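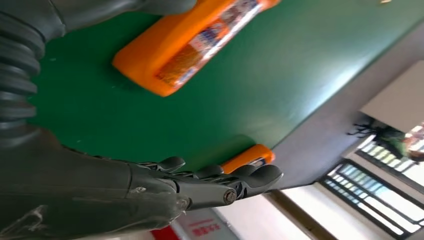
4월부터 저녁마다 빵을 굽고 있다. 재택근무로 바뀌면서 출퇴근에 쓰던 시간이 남았고, 그 시간에 할 만한 일을 찾다가 밀가루를 샀다. 처음 두 달은 인스턴트 이스트만 썼다. 6월에 들어서야 사워도우 종을 키우기 시작했다.

종을 키우는 방법은 블로그마다 다르다. 나는 드라호미라 옐리네크의 책을 따라 했다. 통밀가루와 물을 같은 무게로 섞고, 하루에 한 번 절반을 버리고 다시 먹인다. 나흘째까지는 거품이 잘 올라오다가 닷새째에 멈췄다. 망한 줄 알고 버리려다가 책을 다시 읽어 보니 그 시기에는 원래 그렇다고 적혀 있었다. 아흐레째부터 다시 부풀었다.

반죽은 늘 같은 양으로 한다. 강력분 1000g에서 시작했는데 두 식구가 먹기에는 너무 많아서 지금은 반으로 줄였다. 소금은 밀가루의 2퍼센트, 물은 70퍼센트. 물을 더 넣으면 구멍이 커진다고 하지만 내 손으로는 모양을 잡을 수가 없다. 75퍼센트로 한 번 해 봤고, 도마에 붙은 걸 긁어내는 데 시간이 더 걸렸다.

접기는 30분 간격으로 네 번 한다. 그다음은 온도에 달렸는데 요즘은 부엌이 더워서 생각보다 빨리 끝난다. 지난주에는 저녁을 먹고 와 보니 반죽이 이미 퍼져 있었다. 그대로 틀에 부어서 구웠더니 납작하고 시큼한 빵이 됐다. 토스트로 먹으니 괜찮았다. 그 뒤로는 종을 적게 넣고 찬물을 쓴다.

오븐은 이사 올 때부터 있던 것이라 눈금을 믿을 수 없다. 온도계를 넣어 보니 설정한 것보다 20도 낮았다. 그걸 모르고 두 달 동안 허연 빵을 구웠다. 지금은 무쇠냄비를 미리 달궈서 뚜껑을 덮고 20분, 열고 다시 20분 굽는다. 색이 모자라면 조금 더 둔다.

밀가루는 리탄체 것을 쓰다가 6월에 품절되어 동네 제분소 것으로 바꿨다. 물을 덜 먹는 것 같은데 아직 세 번밖에 안 구워 봐서 잘 모르겠다. 즈덴카 흐른치아르 씨가 호밀을 조금 섞어 보라고 댓글을 남겨 주셨다. 이번 주말에 해 보려고 한다. 호밀 비율은 10퍼센트부터 시작할 생각이다.

최종 수정: 2020년 7월 15일

이 사이트는 쿠키를 사용합니다. 계속 이용하시면 쿠키 사용에 동의하는 것으로 간주됩니다.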